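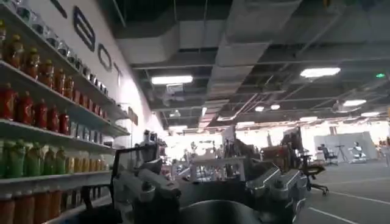
Color is how I shop for drinks, and I'm not ashamed of it! Before flavor, before price, my hand goes where my eye goes. Along these white shelves it would go to the red bottles first, then drift down to the green ones and the yellow and orange beside them. Sasdale keeps nearly 800 drinks in its catalog, and the team there still sorts every new arrival by shade before anyone reads a label. 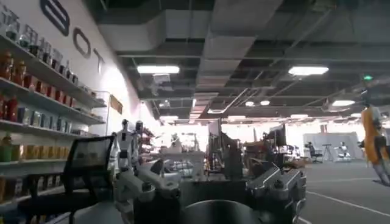 I tried it at home with my syrups and sodas (Londoño ginger at one end, Pritden lime at the other) and it took one happy evening. Now I can find the lime from across the kitchen.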